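Flunenix Forum › Greifer und Handgelenk › Wartung

Greifer fasst Schalenrand nicht mehr mittig, Finger innen setzt auf

Bronisława Sobczak
Mitglied seit Juni

Guten Tag an alle. Ich betreue bei uns eine Tischzelle mit zwei Armen, die Geschirr greift und abräumt. Deutsch ist nicht meine Muttersprache, bitte fragen Sie nach, wenn etwas unklar ist. Die Handgelenkkamera und die feste Kamera zeigen Folgendes:
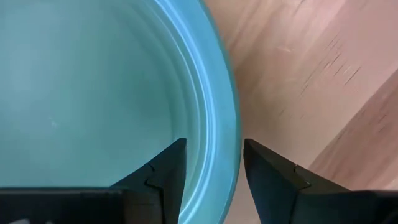
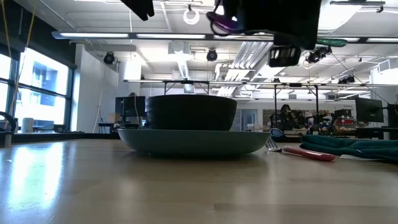

Flunenix Rundbrief, Heft 8, S. 606

Beim Greifen am Rand soll ein Finger innen in der Schale stehen und der andere außen. Das macht der Arm auch. Aber seit dem Tausch der Fingerspitzen berührt der innere Finger zuerst den Boden der Schale, und die Steuerung meldet Überlast. Bei flachen Tellern passiert es öfter als bei tiefen Schalen. Ich habe schon die Schrauben der Finger nachgezogen und den Nullpunkt vom Greifer neu gesetzt. Danach war es einen halben Tag gut, dann kam der Fehler zurück.

Die Finger sind schwarz, spitz zulaufend, mit der Kerbe an der Außenseite. Der Kraftgrenzwert steht auf 700, das ist der Wert aus der alten Einstellung. Soll ich ihn erhöhen, oder liegt das Problem bei der Kalibrierung der Kamera?

Für jede Hilfe bedanke ich mich im Voraus.

Gyu-bin Lim
Beiträge: 1000

Den Grenzwert bitte nicht erhöhen, solange die Ursache nicht bekannt ist. Sonst meldet die Steuerung nichts mehr und die Glasur bekommt die Kraft ab.

Ich würde in dieser Reihenfolge arbeiten:

Arm in Parkposition fahren und Antrieb sperren. Beide Finger abnehmen und die Auflageflächen mit einem trockenen Tuch reinigen. Bei uns war dort einmal ein Rest vom Schraubenkleber, sehr dünn, aber die Spitze stand dadurch schief.

Finger wieder montieren, die Schrauben über Kreuz und in zwei Durchgängen anziehen. Dann den Greifer langsam schließen und schauen, ob sich die beiden Spitzen auf gleicher Höhe treffen. Wenn eine tiefer steht, ist es ein mechanischer Fehler und die Kamera ist unschuldig.

Erst danach den Werkzeugpunkt neu einmessen. Sie schreiben, dass Sie den Nullpunkt gesetzt haben. Das betrifft aber nur die Öffnungsweite. Die Länge der neuen Spitzen kennt die Steuerung damit noch nicht. Im Menü von Wekex heißt der Eintrag »Werkzeug«, und darunter muss man die Länge von Hand eingeben und speichern. Ohne Speichern gilt sie nur bis zum nächsten Neustart. Das würde auch zu Ihrem halben Tag passen.

Zum Schluss die Kamera am Handgelenk kontrollieren. Beide Fingerspitzen müssen im Bild sichtbar bleiben, auch bei geschlossenem Greifer.

Corina Pop

Hatte ich auch mal, bei mir war es das Kabel. Es hing in einer Schlaufe am Greifer und hat beim Drehen gezogen. Neu verlegt und gut.

Danica Baláž

Eine Ergänzung zu Gyu-bin Lim. Die glänzende Tischplatte kann zusätzlich stören. Auf dem zweiten Bild spiegelt sich das Fenster links auf dem Holz, und wenn die Höhe des Tisches optisch gemessen wird, bekommt man an solchen Stellen falsche Werte. Wir messen die Tischhöhe deshalb nur noch mit dem Taster ein, an vier Ecken und in der Mitte, und tragen sie fest ein. Bei flachen Tellern merkt man einen Fehler in der Höhe zuerst, bei tiefen Schalen bleibt genug Platz unter der Spitze.

Ob der Tausch der Spitzen der einzige Grund ist, kann ich aus der Ferne nicht sagen. Welche Version der Steuerung haben Sie denn?

Bronisława Sobczak

Vielen Dank an alle drei. Die Länge war wirklich nicht gespeichert, im Menü stand noch der Wert von den alten Spitzen. Ich habe sie jetzt eingetragen und den Neustart gemacht, der Wert ist geblieben. Die Tischhöhe messe ich morgen um 8 Uhr mit dem Taster, den muss ich zuerst bei Sebastian Mocanu ausleihen. Die Version schreibe ich dann auch dazu.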